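Questions about the Tiltow Book Swap and Sorting Table

What is the sorting table?
It's where every donated book lands before it goes out on the Tiltow shelves. We get picture books, magazines, notebooks, textbooks, you name it, and we love going through them! The swap runs all through July and we take up to 200 items a day.

Do you take books in other languages?
Yes, please! Chinese picture books are some of the first to go, and Hanna Polishchuk would happily fill a whole shelf with them. Ukrainian and French are great too. If you can, stick a note inside with the title in English so we can shelve it - a rough translation is fine.

Can I bring a boxed set?
You can, and keep the box if you still have it. Families like to see which titles belong together.

How do you sort everything?
Big flat picture books go in one pile, small ones stand upright, and magazines and notebooks get their own spot. A clear divided organizer is wonderful for this, by the way. You can see right through it, so the little stuff doesn't get forgotten at the bottom.

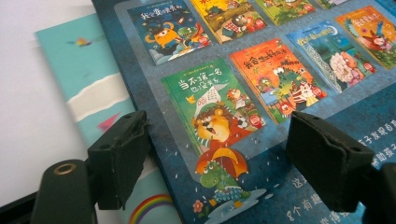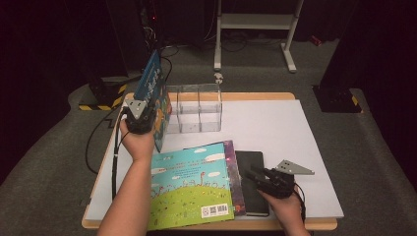
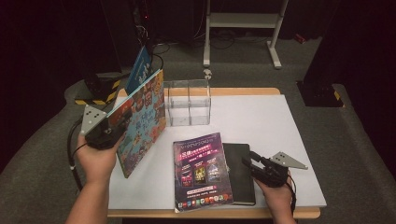 Picture books at the table, plus a magazine in the last photo.

Can I give you a notebook?
If most of the pages are blank, sure. Tear out anything private first. Hardcovers are especially welcome, and Lukian Koval's drawing group goes through them at an amazing rate.

What about magazines?
Anything with a whole cover and all its pages. Game and movie magazines never last long on the shelf.

What can't you take?
Moldy books, loose pages, and encyclopedias (sorry, we have 20 sets already).

My kid wants to help. Is that OK?
We'd love it! Kids seven and up can sort with a grown-up. Ask for Bohdana Koval when you come in. Picking out a book to take home at the end is part of the deal.

How many books can I take?
As many as you'll read. You don't have to bring one to take one. We passed 2000 books last summer and would love to beat that.

Where do I leave a bag if you're closed?
In the blue bin by the side door, code 1609. Please close the lid - it rains in there otherwise.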